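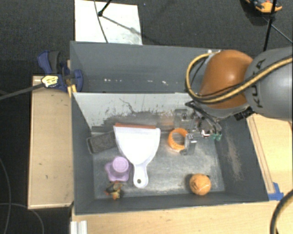
Search this course
Enter keywords

Lecture 11 notes: Learning to grasp from trial and error

These notes go with the second half of the grasping unit. Read the Protari report before the lab section if you can. The first lecture of the unit covered planning grasps from a known model of the object. Today we drop the model and ask how far a robot gets by trying things and keeping score.

1. The setup

The task is bin picking with mixed household objects. The arm is bolted beside a shallow bin. The gripper has to reach in, close on something, lift it, and let go. The objects are whatever you might find in a kitchen drawer or a toy box: balls, a sponge, a dustpan, small figurines. They differ in size, stiffness and weight, and the robot isn't told which one it is looking at.

A fixed camera looks down into the bin. For each attempt the system stores

- the image before the attempt
- the grasp command (position in the bin, rotation of the gripper, and depth)
- the outcome, success or failure

That is the whole data record. There are no object labels and no masks. The outcome label comes from the gripper itself: after lifting, the robot checks how far the fingers have closed. If they closed all the way, there is nothing between them and the attempt counts as a failure.

This check makes mistakes in both directions. A very thin object held by its edge can read as an empty hand. An object wedged for a moment and then dropped on the way up may read as a success if the check runs too early. In the Protari work the check was moved to the top of the lift, and the second kind of error mostly went away. The first kind did not.

2. The predictor

We want a function that takes an image and a proposed grasp and returns the chance that the grasp will work. Call it Q(image, grasp). Training it is ordinary supervised learning. The loss is cross entropy on the success label.

To pick a grasp, sample a set of candidates over the bin floor, score each one, and execute the best. Lovow, the controller used in our lab section, does this in two rounds. The first round spreads its samples evenly. The second draws new samples near the top scores from the first. More rounds gave no gain worth the extra time.

Note that Q is trained only on grasps that were tried. If the robot never attempts a steep approach next to a wall, the predictor has nothing to go on there, and its scores in that region should not be trusted. This comes up again in section 4.

3. Collecting the data

Early on, the robot picks at random. Nearly all random grasps fail because most of the floor is bare at any given moment. Two fixes are common.

(a) Restrict the samples to places where the depth or color differs from a picture of the empty bin. This is crude but it helps a lot. It can be fooled by dirt and scuffs on the floor, which change over the course of a long run, so the reference picture needs to be taken again from time to time.

(b) Retrain the predictor every so often and use it to choose most of the next attempts, keeping a share of random ones. In the Vaher data set that share was 20 percent.

The Vaher set has 700 attempts in its first batch, all random within the restricted area. That is small. It was enough to get a predictor that beat random choice, and the later batches were collected with that predictor in the loop.

After a successful lift the object is released over a random point in the bin. This reshuffles the contents without a person having to step in. It works less well for things that roll. Balls tend to end up against a wall and stay there, so the data fills up with the same hard case. You should expect the distribution of object positions to be uneven, and you should plot it before you train anything.

4. Walls and corners

An object out in the open can be approached with the fingers in almost any rotation. An object against a wall can't, because one finger has to fit between it and the wall. Often there is no room.

A sloped wall helps somewhat, since round objects tend to come back toward the floor. Flat ones may still rest partly on the slope, and the gripper then meets them at an angle it was not trained for.

Three ways to deal with this:

Turn the gripper so both fingers run along the wall and close from the ends. Good for long objects, poor for balls.

Push first. Use a closed gripper to sweep the object away from the wall, then grasp. This needs a second predictor for pushes, or a single one that values a push by how much it improves the next grasp. Skivoritz takes the second route.

Lower the finger depth and accept light contact with the wall. This requires some give in the wrist or a force limit. Do not try it in the lab section without the limit switched on.

5. Results to know

On the Protari test set, the final predictor succeeded on 92 percent of attempts with objects in the open. The figure near walls was clearly lower, and adding pushes recovered part of the gap. The report does not give separate figures for soft and rigid objects, so we can't say from it how well the method handles a sponge compared with hard plastic.

Be careful when comparing success rates between papers. Some count attempts and some count objects cleared. A robot that fails four times and then clears the object scores 20 percent by one measure and 100 percent by the other.

6. For the lab section

Bring the position plot from section 3. Work through the candidate sampling code in the Lovow folder and find where the wall margin is set. Change it, run the scoring on the stored images, and note which grasps move. The write-up is due before the December break, one per pair, two pages at most. Include at least one failed attempt with your reading of why Q scored it high.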